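Odds and Ends from the Skekau Lending Shelf

A gallery of things from the shelf, with short notes by So-yul Ko. Last updated Jan 26, 2021.

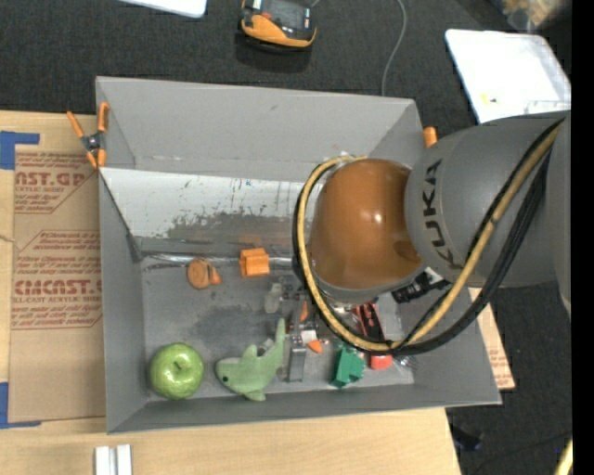
The lending shelf began as two cupboards of toys and household bits that people in Skekau could borrow for school plays, still life classes, shop windows and children's parties. There are now 1,122 things on the list. Of these, 364 are soft toys, and they take up far more room than anything else. The small things are kept in open grey bins, and the larger ones stand on the floor along the back wall.

The notes on this page are the ones people ask for most. If a thing you want is missing, it may still be on the full list, so please write and ask. Click any heading to see the loan dates.

Green shark
Pale green plush with small black eyes. It came from the Bolletti toy shop when they cleared their stockroom, and it has been out on loan more than any other sea animal. Popular for under-the-sea parties and once for a dentist's window.

Green apple
Shiny, with a short stem. Good for still life, as the highlights give beginners something to draw. Usually goes out with the blue bowl.

Grey bins
Large, open at the top, with tall flat walls. They are scuffed and the floors are stained, but they hold a lot and can be wiped down. You can borrow one to carry your things home if you bring it back with the loan.

Silver tape
We use it on the bins and on most other things. It wrinkles if you put it down in a hurry — press it from the middle outwards. Please don't use it on fur or painted wood.

Blue bowl
Stoneware, made in an evening class at Seol Road. There is a chip under the rim which doesn't show from the front.

Long-legged rabbit
Brown corduroy, one ear re-stitched in March. The legs are too thin for it to sit up alone, so it needs a shelf or a chair back behind it. Hand wash only.

Tea set, pale yellow
Cups, saucers, pot and milk jug. The sugar bowl was broken some time ago and we have put in a white one that nearly matches. Not for hot drinks.

Venik hand brush
Stiff bristles and a plain handle. Borrowed for kitchen sets, mostly, though it also gets used to sweep out the cupboards between loans. There is a dustpan to go with it, slightly too wide.

Wooden fruit
Two pears, a lemon and a plum, all painted. The plum has lost some paint on one side. We have left it as it is, having tried to match the colour twice without success.

Knitted vegetables
Given by the same knitter over a few winters. The carrots and the leeks are the best of them. The cauliflower is heavier than you would think and tends to roll off things.

Suitcase, brown
Medium size. One catch works and the other is for show. It can be packed, but don't carry it by the handle with anything heavy inside.

Grandmother clock, card
Flat, painted on one side, about 4 feet tall. It folds in the middle for carrying. The stand is separate and is often left behind, so check that you have both pieces before you go.

Spotted dog
Large and floppy, with a felt tongue. Too big for a bin. Lives on top of the tall cupboard and has to be brought down with the steps.

Tin lantern
Comes with a small battery light. The glass was taken out years ago and replaced with clear plastic, and from the third row of a school hall it looks the same. Batteries are not included.

Box of hats
There are 16 in the box, including the straw one and both bowlers. We lend them as a set. Please shake them out before returning them and don't stack the bowlers inside each other — they stick.

Borrowing

Loans are for two weeks and can be renewed if no one else is waiting. Let us know the name of the thing as it appears on this page, and the dates you need it. There is no charge for schools. Others are asked for a small deposit, returned when the things come back.

Soft toys should come back dry and brushed. If one needs washing, tell us and leave it unwashed, as several of them have card or wire inside. Breakages happen. Keep the pieces if you can.

Giving things

We have enough teddy bears for the time being. We would be glad of kitchen scales, a wicker basket with a lid, and any sea animals other than dolphins. Please write first, as there is nowhere to leave things outside when the shelf is closed.

Next page: Chairs and small furniture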